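Progress report to the Solberg Fund, second half-year
Lillstead Community Computing: refurbished machines for adult learners
Prepared by Hường Đặng, December 12, 2023

## 1. Position against plan

The grant covers the supply of 80 refurbished desktop computers to learners in Lillstead and Bresness. To date 57 have been issued. A further batch is in the workshop, where boards are inspected before any parts are ordered.
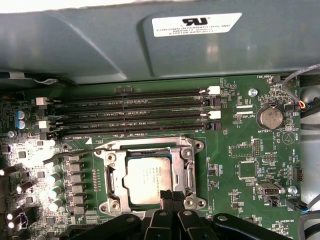
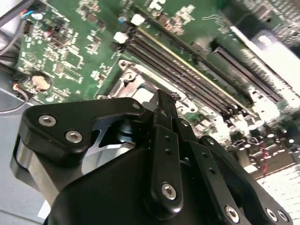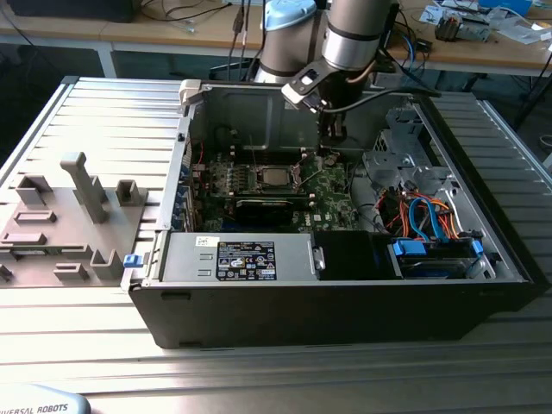
**Will the remaining 23 machines be issued within the grant period?**
The remaining machines will be issued by the end of the period, provided that the memory order placed with Fallum arrives on the revised date. If it is late, we will ask for a short extension at no extra cost.

## 2. Learners

Enrolment on the basic skills course stands at 55. Of these, 31 attend in Bresness, where the evening class is full and has a waiting list. Pieter Jacobs has taken over teaching there from Willy Declercq, who now handles home visits. Learners without a broadband line are lent a mobile router for the length of the course.

## 3. Spending

Spending on parts is below forecast and spending on transport is above it. The transport line was set in July, before the Bresness class moved to the larger hall. Roel Lambrechts has requested a transfer between the two lines; the form is attached as Annex B.

## 4. Risks

- Supply of matched memory modules remains uneven.
- Disk erasure certificates for one donated lot are outstanding. No machine from that lot will be issued until they are received.
- Hendrik Verbruggen's post is funded only to the end of the grant.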